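Why Do Chopsticks Stand Up to Dry?

Chopsticks are one of the simplest tools in a kitchen. A pair is just two thin sticks, and you hold both of them in one hand. The bottom stick stays still. The top stick moves up and down, and food gets pinched between the tips.

People have been eating with chopsticks for more than 2,000 years. They were first used in China, mostly for cooking. Long sticks let a cook reach into a hot pot without burning any fingers. Later, people began using shorter ones at the table, and the idea spread to Korea, Japan, Vietnam and other places.

Chopsticks can be made of wood, bamboo, metal or plastic. Wood and bamboo are light and a little rough, so noodles don't slide off so easily. They also soak up water. If you wash wooden chopsticks and shut them in a drawer while they are still damp, the water has nowhere to go. After a while you may see dark spots. Those spots can be mold, which is a tiny living thing that grows in damp places.

Air is what dries them. When air moves past a wet stick, the water slowly turns into a gas called water vapor and drifts away. This is called evaporation. It is the same thing that happens to a puddle on the sidewalk.

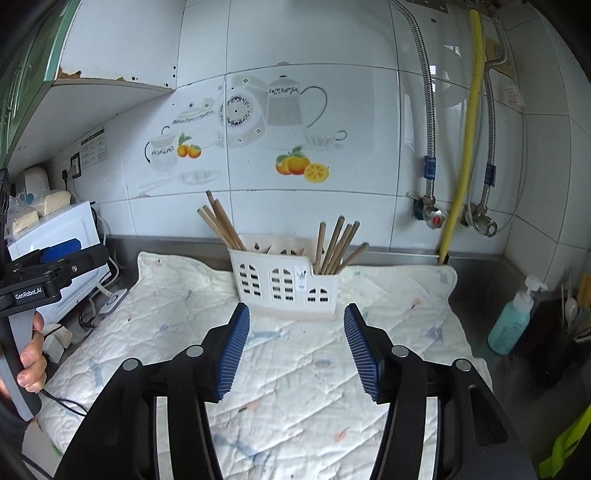 Tevier Children's Library — Kitchen Science Club

A chopstick holder keeps the sticks upright. This white plastic one is shaped like a small house, and it has cutouts like arched windows in the front. It has a left side and a right side, with wooden chopsticks in each. Openings in a holder let air in. The sticks lean outward and spread apart at the top, so air can get between them too.

The holder stands on a quilted mat. Quilted means that layers of cloth or padding are sewn together, and the stitches on this mat make a wavy pattern. The wall behind is covered in tile. Tile is a good choice for a kitchen wall because splashes wipe off with a cloth.

Try it yourself

You need 4 wooden chopsticks, a tall cup, a plastic bag that zips shut and a towel.

Wet all the chopsticks under the faucet and shake off the drips. Stand two of them in the cup. Put the other two in the bag and zip it closed. Lay the bag on the towel next to the cup.

Come back after lunch, and again before bed. Feel the sticks each time. Which pair feels drier? Write down what you notice — the tips and the thick ends may not feel the same.

When you are done, take the sticks out of the bag, wash them all and stand them in the cup to finish drying.

Words to know

Evaporation: when a liquid turns into a gas.
Mold: a tiny living thing that grows in damp places.
Grout: the hard filling between tiles.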